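The Drawer
Fiction
June
By the Brorau night desk

The letter from the Fomov Company said one bag, 16 kilos, and it said it twice, the second time in capitals. My aunt read it out loud at breakfast, then read it again to the kettle.

"Sixteen," she said. "Your grandfather's overcoat weighed sixteen."

My grandfather's overcoat was not coming. I was going to Trukell for the season to sort fruit in a shed, and there is not a lot of call for an overcoat in a shed. But my aunt has never packed for the trip in front of her. She packs for the funeral, the wedding and the flood, and whatever space is left goes to soup.

We started after lunch, when the light came through the window strong enough to show you every bit of lint. My aunt's method was that everything must be taken out of the cupboard, folded, judged and then put back in the cupboard. My method was to put things in the bag. We had been living together for 380 days, by her reckoning, and had not yet found a task where the two methods could be used in the same room.

"Jeans at the top," she said.

"Why at the top?"

"So you can get at them."

"I'll be wearing jeans. On my legs."

"And when those ones fall in the river?"

I had looked Trukell up on the map. It had a bus stop, a water tower and a place marked CHAE that could have been a village or a spelling mistake. It did not have a river. I told her so. She folded the khaki pair harder.

The khakis had been my cousin's, and before that they had been the reason my cousin didn't get the job at the bank. They had a good crease and a bad history. I had put them in the no pile that morning, and at some point while I was looking for my charger they had walked over to the yes pile and lain down underneath everything, where I would have to lift the whole stack to get them out. My aunt was looking at the ceiling.

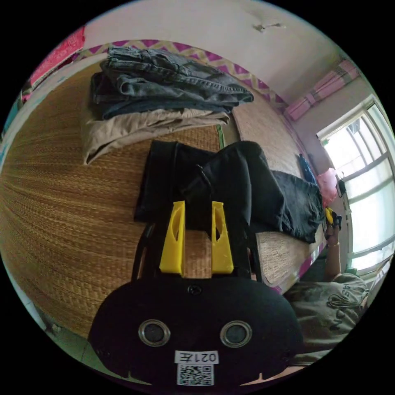 "You've put the khakis in," I said.

"Somebody has."

"I don't have an occasion for khakis. I'll be standing at a belt looking for bruised plums."

"There's always a supervisor's daughter," my aunt said, and went off to find a plastic bag for my shoes.

I sat down on the mat and did some arithmetic. The bathroom scale only worked if you held the thing you were weighing and then took yourself away from the total, and I had not been on it since the New Year. Bag and me together came to a number I am not going to write here. Bag without me came to 43 pounds, and I had to turn that into kilos on the back of the letter. It was over. It was over by a pair of pants and some change.

I took the khakis out. I put them in the bottom drawer with the tablecloth and the spare fuses, and closed it with my foot.

She came back with the plastic bag, another plastic bag to go around it, and a jar.

"What's in the jar?"

"Pickle."

"They'll have food."

"They'll have company food," she said. She had once eaten in the canteen of a glue factory, some 40 years ago, and it had stayed with her. She rolled the jar up in my black shirt, tucked in the sleeves, and stood it in the corner of the bag like a baby in a crib. Then she lifted one end of the bag and let it down again.

"It's light," she said.

"It isn't."

"Something's come out."

I said I couldn't think what. She looked at the stack, and then at me, and then at the drawer, where a bit of tablecloth was sticking out that hadn't been sticking out in the morning. She has raised two boys and a goat and there isn't much you can do with a drawer that she hasn't seen.

She didn't open it. She sat down next to me, and we both looked at the bag for a time. Down in the street a man was selling brooms through a loudspeaker.

"It rains there, I suppose," she said.

"A little. In the fall."

"And you'd ring."

"I'd ring."

"Not every night. I have things on at night."

I said every other night, then, and she said we would see how it went. She patted the bag twice, the way she does with dough, and told me to go and wash, the bus was at five in the morning and I would be no use to anyone if I smelled like the inside of a cupboard.

At the gate in Trukell they had a proper scale, with a needle, and a woman with a clipboard standing over it. Mine came to 18. The pickle was gone through carefully and passed. So was a second jar I had not met before. Then she reached in under the shirts, down at the very bottom, and pulled out the khakis, pressed, with a handkerchief in the pocket.

"Nice crease," she said. "You can carry these on your arm."

Comments

plumduster: The goat!! Please tell me there is a story about the goat.

old_hand_9: I had an aunt who did this with a raincoat. I took it out three times and it still came with me to the Navy.

Marrowfat: Liked it, but no way she lets him leave with only two jars.

night desk: The goat story is with the editor. The editor is also me, so it may be a while.

Contact | Submissions | © Brorau Stories | Back to top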